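Stirnstead College
Department of Physical Sciences
Introduction to Spaceflight

Handout 11: Orbits and Apparent Weightlessness

These notes accompany the March lecture and replace the shorter version issued with the course outline. Students are expected to have read the handout on circular motion beforehand. Vectors are not used here, and the worked problem requires only a calculator.

1. Gravity at orbital height

Many introductory accounts state that there is no gravity in orbit. The statement is wrong, and candidates who repeat it in the written paper will lose marks. The strength of gravity depends on distance from the centre of the Earth. The distance from the ground is therefore a poor guide, as the Earth's own radius has to be added to it before any calculation is made.

Consider the Zasar satellite used in the problem sheets, which is placed in a circular orbit at a height of 790 km. Although this is well above most of the atmosphere, it adds only about one eighth to the distance from the Earth's centre. Gravity at that height is still a little under four fifths of its value at the surface. If gravity were absent, the satellite would leave in a straight line and would not orbit at all.

2. Free fall

An object is in free fall when gravity is the only force acting upon it. The direction in which it is travelling does not matter. A ball thrown upwards is in free fall from the moment it leaves the hand (air resistance being neglected), and it remains so on the way up, at the top and on the way down.

A spacecraft with its engines off is in the same condition. It falls towards the Earth continuously, but it also moves sideways so quickly that the surface curves away beneath it. The crew fall at the same rate as the cabin. The floor does not press upwards on their feet, and they have no sensation of weight. The term "apparent weightlessness" is preferred in this course. "Microgravity" is acceptable and is common in the literature, but it should be understood as a description of conditions inside the cabin and should not be read as a measurement of the Earth's pull.

Gravity and the contact force are to be drawn separately in all diagrams. For an object at rest on a level surface the two are equal in size and opposite in direction. They are not, however, a pair in the sense of Newton's third law, since both act upon the same object.
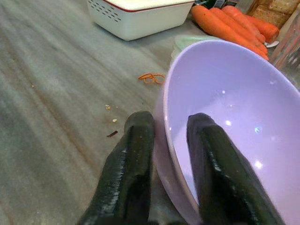 Bowl and marble countertop.

In free fall the contact force disappears and the gravitational force remains. Students who draw no arrows at all for an orbiting object have made the error described in section 1.

3. Orbital speed

For a circular orbit, gravity supplies the whole of the force needed to keep the object on its curved path. Setting the two expressions equal gives

v = √(GM / r)

where G is the gravitational constant, M is the mass of the Earth and r is the distance from the Earth's centre. The mass of the satellite has cancelled. A satellite of 200 kg and a laboratory module of 4000 kg will travel at the same speed if they are placed in the same circular orbit. The launch vehicle will, of course, have far more work to do in the second case.

It also follows that a higher circular orbit is a slower one. This often causes difficulty, as energy must be supplied in order to reach it. The kinetic energy falls, but the potential energy rises by a greater amount, so that the total increases.

4. Producing free fall near the ground

Short periods of free fall can be obtained without going into orbit. The principal methods are as follows.

Drop towers. The experiment is released inside a tall shaft, from which the air may be removed. The conditions are good but last only a few seconds.

Aircraft. The pilot follows a curved path matching that of a thrown object. Each period is longer than in a tower — commonly in excess of twenty seconds — although small disturbances are felt throughout.

Sounding rockets. Several minutes are available once the motor has stopped and the vehicle is above the denser air.

Water tanks are sometimes added to this list in error. A diver in a tank may be supported so as neither to rise nor to sink, and such tanks are useful for rehearsing tasks. The diver is nevertheless not in free fall. The inner ear still responds to gravity, and a tool that is denser than water will sink if released.

5. Worked problem

The Drandwood probe, of mass 200 kg, is in the same orbit as the Zasar satellite. Find the gravitational force on the probe, taking the strength of gravity at that height as 7.8 N/kg.

Force = mass × gravitational field strength
Force = 200 × 7.8
Force = 1560 N

The probe would give a reading of zero on a set of scales carried with it. Both results are correct, and a full answer should explain why they do not conflict.

6. Preparation for the seminar

Calculate the orbital speed of the Zasar satellite and state the units used at each stage. Write one paragraph on whether a candle flame would keep its usual shape in orbit, with reference to the movement of warm air. Written work is to be handed in at the start of the seminar. Students who have not yet covered logarithms may omit the final question on the problem sheet.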